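Two Arms, One Table

The robotics club at Hillow meets at the far end of a hallway that smells like floor wax and microwave popcorn, and by 4:30 it is loud. Somebody is hunting for a hex key. Somebody else is reading servo temperatures out loud like a horse race. Benedek Takács, who is sixteen and captain of the team this year, is crouched with his chin at table height, watching a fingertip hover over a target so small I had to be told where it was.

"Down a hair," he says. "Another hair. Okay, stop stop stop!"

Everyone stops. Then everyone starts talking again.

I had come to spend an afternoon with the team that is building Jarko, a two-armed tabletop robot and the club's entry in the Jetetti, a regional contest for high school teams held every March. I stayed for three afternoons. It's that kind of room. You sit down to ask one question and an hour later you're holding a flashlight for a fourteen-year-old who is explaining backlash to you with two spoons.

The rules of the Jetetti are short enough to fit on a single page, and the team has that page taped inside the lid of the toolbox. Each robot must have two arms. Each team gets 800 seconds at the table. In that time the robot works through a list of handling jobs that the judges hand over that morning: picking things up, passing them from one side to the other, putting them down where they belong. Students may drive the arms by hand for some jobs, but the ones done without a driver are worth double, and double is where the trophies are.

Last year the club finished well down the list. Their robot, a single design used twice, was strong and slow and could not pick up a coin. So over the summer they argued, mostly by group chat, and came back in the fall with an idea that everyone now claims to have had first: make the hands different from each other. Let one side be good at one thing and the other side be good at another, and teach them to cooperate.

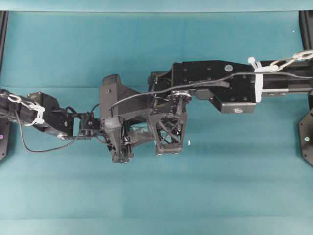
Learning to build a finger

The open, crisscrossed finger is Zsófia Balogh's. She's a junior, she draws constantly, and her notebook has page after page of little bridges in it. Her first fingers were solid and heavy, and every gram at the end of an arm is a gram the shoulder has to carry around all day. So she went and looked at train bridges (there's a good one on the way to her grandmother's house) and started taking material out.

"I kept thinking it would snap," she told me. "And it did snap! The first one snapped when I took it off the printer. But it snapped in a really useful place."

She showed me the broken ones, which live in a shoebox. Each has a date and a short remark in marker. "Too thin at the elbow." "Too thin everywhere." "Great but backward." The 3D printer is an old machine with a fan that rattles, and since September its counter has gone up by 302 jobs. Plenty of those were test pieces the size of a thumbnail, and one, I'm told, was a dinosaur.

What impressed me was how much of this is plain handwork. I had pictured kids typing. They do type, and Norbert Fodor, the lead programmer, types faster than anyone I've met. But they also file edges, strip wires, chase a screw across the floor, and go through zip ties at an astonishing rate. Cable routing gets its own spot on the whiteboard. A wire that is too tight will stop a wrist from turning, and a wire with too much slack will find something to catch on, so every change to a joint means snipping ties, moving a loop, and trying the whole reach again. Norbert does this part too. He says it keeps him humble.

The foil job

Among the practice jobs the team has set for itself, the one they love and dread the most is the pouch. A wooden block is polite. It stays the same shape no matter how you pinch it. Foil wrinkles, slides and flashes, and all that shine is hard on a computer trying to decide where the edge is. Grab it at the wrong spot and it folds. Grab it at the right spot and you still have to bring the other arm in close without the two of them knocking heads.

Benjamín Bustos, a sophomore who joined the club because his bus leaves late, has become the pouch guy. He has strong feelings about pouches. He drives the arms himself first, slowly, over and over, and the team saves each try along with a note on how it went. Those tries then go into training the part of the software that will someday do the job without him. A clumsy try gets saved as well, but in its own folder, and he is very strict about which is which.

"You want to be smooth, but you also want to be normal," he said. "If I do something fancy, then it learns the fancy thing, and the fancy thing only works when I'm in a good mood."

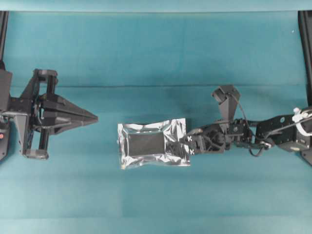 Getting both hands to agree is the heart of the project, and it's the part that had me leaning in. Think about how you open a bag of chips. You don't plan it. One hand holds, the other comes over, and they sort it out between them. Jarko has to be told, or shown, every bit of that: who holds still, who moves, how close is close enough, when to let go. The team calls the letting go "the goodbye," and there was a long and very serious debate on my second afternoon over whether the goodbye should come before or after the other hand squeezes. Zsófia said after. Norbert said after, but only just. Benjamín drew a comic strip.

Their coach, Margit Bíró, taught physics for years before she took over the club, and she has a talent for staying out of the way. She sits at the side with a stack of grading and looks up only when it gets quiet. Her rules are few. Hands off the table when the power is on. Say "live" before you move anything. Write it down even if it's embarrassing.

"They think I'm grading," she told me. "I've been on this same paper since two o'clock."

Money is tight, as it is for every club like this. Hegyi, a machine shop across town, lets the students dig through its bin of leftover fasteners and has cut plates for them when the printer wasn't up to it. In return the club cleans up the shop's website, a deal both sides seem to think they are winning.

On my last afternoon they ran a full practice with the timer going. Benedek called the jobs from a stack of index cards. The arms swung in, paused, corrected, and swung in again, and I caught myself holding my breath along with a row of teenagers in safety glasses. They got through more cards than they ever had. Then a wrist joint quit with an error on the next one, and Norbert already had his hand out for the snips.

"Live?" asked Zsófia.

"Not live," said Norbert, and they all bent over the table.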